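Getting Small Measures Right in the Kitchen and the Shop

Sooner or later every household discovers that "a capful" depends on who is holding the cap. I have mixed wood bleach by the capful, fed orchids by the capful, and once dyed four linen napkins the color of a school bus. What follows is what I do now, at the kitchen counter and at the bench, when a recipe or a label wants a small amount of something and means it.

Start with the spoons. The set in your drawer has probably been through a garbage disposal. A nicked tablespoon is still fine for oregano. For yeast, baking soda, dye powder or plant food, buy a cheap set in one solid piece and keep it out of the silverware tray, where children and husbands will find it and use it to pry open paint.

Water is easier to weigh than to pour. One milliliter weighs one gram, near enough for anything you'll do in an apron, so put the cup on the scale, zero it and stop fussing with lines. My own scale goes up to 2,000 grams and sulks below three, so for tiny amounts I put a 100-gram weight on first and add to that. It wakes right up.

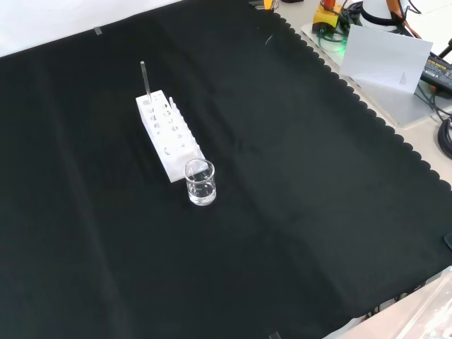

Oil, honey and shellac don't play by that rule. Honey runs heavy, oil runs light, and shellac runs down your wrist. Go by the recipe's own weight if it gives one. If it gives only cups, wipe the cup with a little neutral oil before the honey goes in and scrape it with a narrow spatula afterward. Molasses the same, with more swearing.

Reading the line

Crouch. The number on a measuring cup is a different number from up where your head usually is, and holding the cup up to your face just tilts it. Set it down on something level and bring your eyes to the mark. In clear glass the water climbs a hair at the sides. Read the flat part in the middle and ignore the rim, which is showing off.

The printed marks wear off eventually, faster in the dishwasher. Laboratory beakers are pleasant to pour from, but the marks on the side are a rough guide at best, and a plain graduated cylinder will do better for anything that matters. Keep any glass you use for dye, bleach or stain away from the food shelf for good. I scratch an X on a strip of tape and put the tape on the base. Leonora Lacson paints the whole bottom red with nail polish, and I admit hers can be seen from the next county.

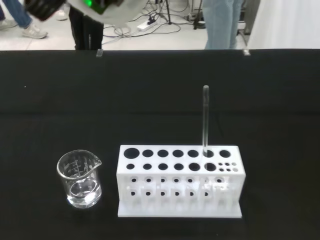
Beaker for the pouring, rack for the tube.

Stains and dyes

Make a test batch first, and make it small. Five drops of color in a tablespoon of clear base, brushed on the underside of the actual chair, will tell you more than the card at the store. Write down the drops before you brush. You will believe you can remember. I believed it about a walnut side table and there is now a dark end and a light end, which visitors are told is the grain.

Scaling up is plain multiplication until the jar is too small, so pick the jar first. If you tried five drops to one tablespoon, a cup of base is 16 tablespoons and wants 80 drops, at which point please stop dripping and weigh it. Drip 20 drops onto the scale, note the weight, and multiply that by four.

Water-based stains with a milky look settle in the can. The Ollitz ones do it overnight. Stir from the bottom with a flat stick, slowly, and don't shake, unless you want a tabletop full of bubbles with a tabletop under it. 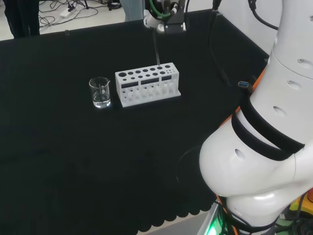
Mostafa Naciri wrote in to say he quit counting drops altogether. He fills an oral syringe from the drugstore, the kind without a needle, and marks the barrel with a grease pencil. "I do hot sauce and leather dye that way," he says, "with separate syringes, now." He did not elaborate on the now. It's a good method, and I'd add that the rubber on the plunger hates mineral spirits, so keep it to things that rinse in water.

Cleaning up the little stuff

Narrow glass is a nuisance to wash. Fill it with warm water and a pinch of dishwasher powder, leave it for an hour, and go after it with a pipe cleaner folded over at the tip so the wire can't scratch. For cloudy hard-water film use white vinegar, then rinse twice. Never follow vinegar with bleach, or bleach with vinegar, or either one with optimism.

Dry things upside down if they'll stand that way. Tall skinny bud vases, spice tubes and the like are better off in a rack or a block of scrap with holes drilled in it. Make the holes a little bigger than you think. I drilled a snug set for my saffron tubes in July and did not see the saffron again until November.

Labels go on the jar, never on the lid. Lids travel. Put what it is, how strong it is, and the month. A jar that says "blue, good one" is of no use to anybody, and I say so as the owner of three.
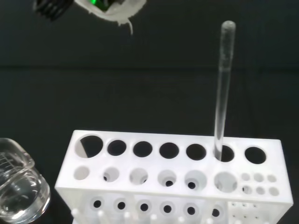

Kelier Home Workshop Club, Tips Page

Odds and ends for small measures

A pinch is what you can hold between thumb and one finger. Two fingers and it's a big pinch, and you've ruined the custard.

Half an egg: beat the whole thing, weigh it, pour off half. The other half goes to the dog or the cook.

Plant food mixed at half strength, twice as often, suits most pots on a windowsill. Akinyi Nyamweya marks the watering can at the fill line with a stripe of enamel paint, and her ferns are offensive.

Two-part glue is measured by weight or by volume depending on the maker, and the two are not the same. Read the tube. If the tube is stuck to the bench, read the box.

Salt for brine goes by weight too. Coarse salt and table salt fill a cup very differently, as Danuta Makowska's pickles of last March can testify. They were served once.

Keep a notebook near the scale with a pencil on a string. Mine has a coffee ring over the only good recipe for milk paint, and I can make out everything except the lime.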